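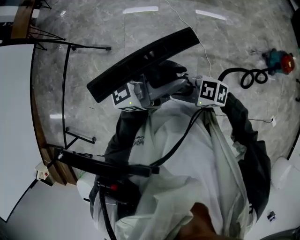 Two grippers, marble floor.

Sat 4 October

Bench 2, door harness job for Brendolport. In at nine, coffee machine descaling itself until ten, so the first hour of this entry should be read with some sympathy.

The plan was to finish the supplier comparison on the rear door connectors. Zerkska parts against Akyol parts, same drawing, same mating half, same test. The plant wants an answer because the line has been building cars and then parking them in the back field with one window that won't go down. Purchasing calls these "units awaiting completion." Theerawat counted them from the fence on Thursday and got 141. He says the first rows have grass up to the sills.

Pull test first. Every Zerkska terminal held past 90 newtons, which is the number on the drawing and the only number anyone at the plant will ask for. Akyol passed too, except for two that let go early, and both of those had a crimp that looked like it had been done with a shoe. Bagged and labeled. I would like to see the Akyol applicator before I blame the terminal. Yaowalak would like to see it too, and has been asking since August. The reply each time is a brochure.

Then the hinge cycling. The rig opens and closes a door stub with the harness through the grommet, 1000 cycles per run, and logs resistance on the window feed. Run 3 (Zerkska) was flat all the way. Run 4 (Akyol) was flat until lunch, then went noisy, and I spent forty happy minutes composing the email in my head before noticing that the noise was on the reference channel as well. Loose ground lug on our own logger. Tightened it. Run 4 is void and has to be repeated on Monday. The email has been deleted from my head.

Note for whoever uses the logger next: the lug is the M5 under the back lip, and it has no lock washer. It had one once. Don't trust anything from that channel pair in the last week without looking at the reference trace first. I went back through mine and runs 1 to 3 are clean. Yaowalak, yours from Wednesday has a wobble near the end, please look.

Grommet: the rubber on the new lot is stiffer than the old one. You can feel it with a thumb. The durometer agreed with my thumb, but the durometer's calibration sticker has expired, so officially it was just my thumb. If the stiff lot is what they've been fitting since the changeover, the harness bends over a shorter length every time the door opens, and we may be comparing two innocent connectors. I wrote this on the whiteboard with a question mark. Theerawat added two more question marks and went home.

Call with Brendolport at two. They built 1752 cars last week and had planned a good deal more than that. They wanted to know whether they could switch the whole rear door to one supplier by the middle of the month. I said I had one good run on one of them and a void run on the other. There was a pause, and then they asked if that was a yes.

They also want us to look at the Rerkport tape, the fleece kind, since it comes three cents a car cheaper. Put a roll on the shelf above the oven. It smells like a wet dog at 85 degrees. I haven't found a line on the test sheet for that, so it goes here.

Left on the bench: eleven Akyol samples in the blue tray, uncycled. Old-lot grommets in the jar marked GOOD, new lot in the jar marked NEW. Please keep them apart, they look identical.

Monday: lock washer, repeat run 4, then the same Akyol harness with an old grommet. Get the durometer sent out. Ask for the applicator again.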